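梅雨前的收纳与除潮：我家这些年攒下来的一点笨办法

每年一到这个时候，我就开始盯着阳台的玻璃门看。早上起来玻璃上有一层雾，手指头一划就往下淌水，那就说明潮气要来了，家里该动一动了。我在南方住了大半辈子，小时候跟着外婆住老屋，一楼，墙根长过绿毛，柜子底下摸得出水来。后来搬了几回家，楼层越搬越高，以为能躲得过去，结果六楼照样返潮，只是晚来几天罢了。

去年写过一篇讲厨房调料怎么防结块的，有不少朋友留言问衣服怎么办、被子怎么办、书怎么办，还有一位问皮鞋里长白点点能不能直接拿湿布擦（千万别！后面会说）。我一直欠着这篇，拖到2019年5月，再不写雨都下完了，就趁这两天把衣柜翻了一遍，边翻边记，想到哪儿写到哪儿，您多担待。

先说衣柜

收衣服之前，衣柜要先空一次。我知道这话听着就累，我自己也是每年都要赖上好几天才动手。可是衣柜里头的潮气都藏在角落和背板那里，衣服不拿出来，您放多少除湿包都是给衣服外面那一层用的。

挑一个晴天，最好是连着晴了两天以后的那个上午，十点来钟开始，把柜门全打开，抽屉也抽出来，斜靠在墙边。柜子里面先用干布抹一遍灰，再用拧得很干很干的布抹一遍，布上可以沾一点白醋，味道散得快，不用怕。抹完了用电风扇对着吹，中档就行，吹到下午三点多，手背贴上去是干爽的，就可以往回放了。

手背比手心灵，这个是外婆教我的。手心常年干活有茧，摸不出那一点点凉，手背一贴就知道。

往回放的时候有个顺序：最怕潮的放最上面，最不怕的放最下面。羊毛、真丝、皮的往上，棉麻在中间，化纤的运动服、雨衣、帆布包放最底下。潮气是往下沉的，底下那层先吃亏，那就让皮实的去吃亏好了。

衣柜不要塞满。我以前总觉得空着可惜，硬是要塞到关不上门，后来一件驼色大衣的袖口捂出了霉点，心疼了一个冬天。现在我每一格都留出一个手掌的宽度，挂衣杆上的衣架推一推要能动。能动就有风，有风就不容易坏。

除湿包到底要不要买

要买，但是不必买太多，也不必买贵的。市面上常见的是氯化钙的那种，上面一层白颗粒，下面一个袋子接水。我用过Moveo的挂式除湿袋，也用过超市里散装的，吸水都差不多，区别主要在挂钩结不结实、那层透气膜容不容易破。膜破了水漏在衣服上，会留下黏糊糊的印子，很难洗，所以挂的时候离衣服远一点，别让拉链头蹭着它。

大概300克一袋的，我一个双门衣柜挂一袋，梅雨季里换两次。接水袋满了就要扔，不要想着剪开倒掉水再用，里面的颗粒已经化完了，再挂也是白挂。倒水的时候戴手套，那个水沾手上发腻，也别往花盆里倒，花会死，我害死过一盆茉莉。

家里要是不想花这个钱，也有土办法。生石灰我不推荐，虽然老一辈都用，遇水发烫，有小孩的人家太危险了。可以用竹炭，买一次能用好几年，出太阳了拿出去晒半天就又能用，只是吸得慢，适合放抽屉和鞋柜这种小地方。还有旧报纸，卷成卷塞在靴筒里，三天一换，效果比想象中好得多！咖啡渣要先炒干，不炒干的咖啡渣自己就会发霉，我看到网上有人直接拿湿的咖啡渣装袋子放衣柜里，真替她着急。

棉被和毛毯

冬天的厚被子收起来之前一定要晒透。晒被子的时间，十一点到下午两点最好，中间翻一次面，不要拍打得太狠，棉花的纤维拍断了会结成一坨一坨的，用小扫帚轻轻扫一扫浮灰就够了。

晒完了先别急着装！刚收进来的被子是热的，热气闷在袋子里，等它凉下来就变成潮气了。放在床上摊开，晾到完全凉了再叠，一般要等一个多钟头。这一步我强调过好多次，我姐姐还是年年晒完直接塞袋子，然后年年打电话问我为什么被子有股味儿。

真空压缩袋呢，化纤被随便压，棉被可以压但是别压得太扁，羽绒被和蚕丝被就不要压了。羽绒压久了绒梗会断，拿出来蓬不起来，蚕丝压久了板结，那么好的东西可惜了。这两样我都是用旧的纯棉被套装起来，口子用绳子扎好，放在柜子最上面。纯棉的透气，又能挡灰，不用另外花钱买收纳袋。

毛毯洗过以后要晾两天，摸着干了不算干，毛毯芯子里最会骗人。叠的时候中间夹一张白纸，夹几粒樟木球，樟木球味道淡了就用砂纸磨一磨表面，味道又出来了。

换季衬衫怎么叠、怎么挂

衬衫这个东西，常穿的就挂着，不常穿的叠着。挂的时候把第一粒和第三粒扣子扣上，领子就不会往两边塌。袖子平时喜欢卷起来穿的，收之前要把卷的地方全部放下来，用手抻平了，卷边里头最爱藏汗渍，洗的时候那里也常常没搓到，放一个夏天就发黄。深色衬衫翻过来晾，黑的、深灰的、藏青的都一样，正面晒多了肩膀那里先褪色，穿起来一块深一块浅的。

叠的话，我是扣子朝下放平，两边往中间收，袖子顺着折下来，再从下摆往上折两道，大小差不多刚好竖着放进抽屉。竖着放有一个好处，拉开抽屉一眼全看得见，抽哪件都不会把别的弄乱。叠衣服找一张大一点的桌子，站着叠，别坐在床沿上弓着腰，叠上一下午腰要疼好几天的。我以前就是坐床上叠，现在挪到饭桌上，快了很多。
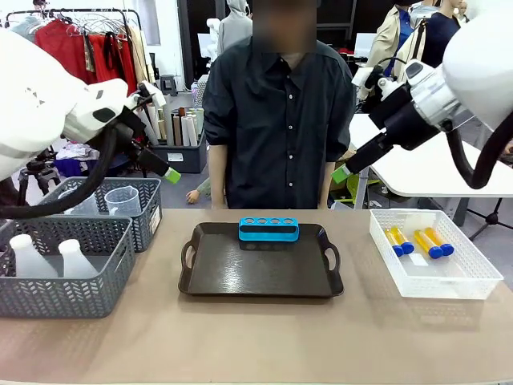 皮鞋、皮包和那些白点点

说回留言里那位朋友的问题。皮鞋上长的白点点多半是霉，湿布一擦，看着是没了，其实是把它抹开了，过几天长得更大片。正确的办法是先拿到阳台上或者楼道里，用干的软毛刷刷掉，人站在上风口，戴个口罩。刷完用棉布沾一点点医用酒精轻轻按一按，按之前在鞋跟内侧不显眼的地方试一下，有的皮子碰酒精会掉色。等它自己阴干，再上一层薄薄的鞋油。

我用的鞋油是Osagie的无色膏，用了好几罐了，好处是什么颜色的皮都能上，坏处是盖子特别紧，每次都要垫着毛巾拧。您家里有什么就用什么，关键是薄，一层薄的比两层厚的好，厚了反而粘灰，灰又吸潮。

皮包不要用塑料袋套着。塑料袋闷，皮子要喘气。用旧枕套就很好，里面塞一点揉松的白纸把形状撑住，报纸不要直接塞浅色包，油墨会印上去。包带不要折，绕一圈松松地放在里面。

书和照片

书架离外墙要有一点距离，我家的书架就往外拉了一巴掌宽，看着不那么整齐，可是靠墙那一面再没长过斑。书也别插得太紧，拿一本旁边两本跟着出来就是太紧了。

要是已经有书受了潮，先不要拿去大太阳底下晒，纸会翘，封面会卷。放在通风的地方，书页打开像扇子一样立着，隔一会儿翻几页。页面粘在一起的不要硬撕，装在密封袋里放冰箱冷冻室冻一两天，再拿出来慢慢分，多数能分开。这个办法我试过，救回来一本外婆留下来的菜谱，就是里面夹着的几张红糖年糕的方子有点花了，还好我背得下来。

老照片最好从那种自粘的老相册里取出来，那种胶时间长了会发黄，梅雨天还会化。换成无酸纸的插页册子，竖着放，别平着摞。家里有干燥箱的放干燥箱，没有的找个密封的饼干盒，放一小包硅胶干燥剂，变了颜色就换。

厨房里别忘了这几处

橱柜水槽底下那一格，是整个家里最潮的地方。我每年2月就先把那里清一次，等到春天回南天来了再清就迟了。把瓶瓶罐罐全拿出来，看看水管接口有没有渗水，用纸巾绕一圈贴着摸，纸巾湿了就是有渗，赶紧找人拧。底板上铺一张铝箔垫，边上翘起来一点，哪天漏了水也不至于泡到板子。

木砧板和木勺子洗完要立起来晾，两面都能见风。我现在晾砧板用的是Vuson的小铁架子，其实两根筷子架在水槽边上也一样，省下的钱买菜吃。筷子筒底下要有洞，没有洞的趁早换，筒底那一摊水，翻过来看看您就吃不下饭了。

米桶里放几粒花椒，用纱布包好，能防虫，防潮就靠盖子严不严了。家里人口少的，别一次买大袋米，买小的，吃完再买。木耳、香菇、紫菜这些，开了封就装玻璃罐，盖子里面垫一张保鲜膜再拧紧，比光拧盖子牢靠得多。

什么时候开窗，什么时候关窗

这个最多人弄反。回南天的时候外面比屋里潮，一开窗，水汽全进来了，墙上、地上、镜子上都是水。这种天要关窗，尤其是朝南的窗，清早和晚上最要紧。等到中午日头出来，外面空气干爽一点了，再开北边的窗透一透，时间别太长。

家里有空调的开除湿，没有的买个几十块钱的温湿度计挂在走廊里，看着数字心里有底。我家那只Grusstead的温湿度计挂了好些年了，湿度到了八十以上我就关窗开机器，落到六十出头就停。开到太低也不好，木地板会起缝，嗓子也干。

地板那几天不要用湿拖把拖，越拖越滑，老人小孩容易摔。用干的旧毛巾包在拖把头上推一遍就行了。墙角要是已经有了小黑点，用喷壶装稀释过的漂白水喷一喷，等二十分钟再擦，戴手套，开门通风，千万别跟洁厕的东西混着用，会出毒气的，这个一点都不能马虎。

好了，拉拉杂杂写了这么多，我的茶都凉透了。阳台上还晾着两条毛毯，趁着太阳没下去我得去翻个面。您家里要是有什么好办法，也写在下面告诉我，特别是竹席怎么收才不发黄，我试了好几种都不满意，今年想换个法子。

相关文章

厨房调料为什么总结块：盐罐糖罐的几个小窍门
白衬衫领口发黄，先泡还是先搓
旧枕套的十来种用法
羽绒服在家怎么洗才不跑绒
冰箱冷冻室除霜，不用刀子也能弄干净
红糖年糕：外婆的老方子
阳台小，床单怎么晾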